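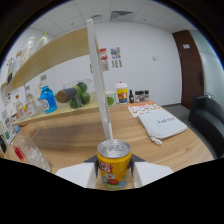
4.2 Beverage-counter tasks

The second group of tasks was drawn from the work of a small drinks counter. We chose it for two reasons. The objects are cheap and easy to replace, and the skills involved (grasping a can, setting down a glass, moving a bottle from shelf to table) also come up in home kitchens, so results can be compared with the household set in Section 4.1.

Each trial began with a spoken or typed order and ended when the last item was placed on the table or when 94 seconds had passed. The policy was trained on demonstrations recorded with a hand-held gripper and then run on the Nolik arm without further tuning. A total of 157 trials were scored. Scoring followed the protocol of Kandpal, with one change: a can set down outside the target area but still upright was counted as a partial success.

Figure 3. Demonstration view for the can-placement task. A yellow ring-pull can is held between the two white gripper fingers just above the table. Bottles and limes are on the wall shelf at left; cups, small jars and a folded towel are on the table at right.

Rigid cans were the easiest objects in the set. Their sides are parallel and their diameter is known, and a two-finger grasp tolerates a fair amount of error in height. Most failures occurred at release, when one finger lost contact before the other and the can tipped. Slowing the opening motion reduced this error but lengthened the trial, and at the slowest setting several runs reached the time limit.

Clear containers gave much worse results. A glass filled with ice has few stable visual features, and the estimated rim position shifted between consecutive views by as much as 20 mm. The Vollurari depth module did not help here – its readings on glass were mostly discarded by the filter. Limes were grasped reliably when alone and poorly when they touched a neighbor.

Cloth remains unsolved in our setup. The policy could pick up a folded towel and move it aside, but it completed a full refold in only 2 trials, both with the towel already lying square to the table edge. We therefore exclude folding from the totals in Table 5.

The Gillden baseline, which plans from a fixed overhead view, matched our policy on cans and fell behind on any item stored on the shelf. Occlusion by the upper board accounts for most of that gap. We did not test either system with customers present.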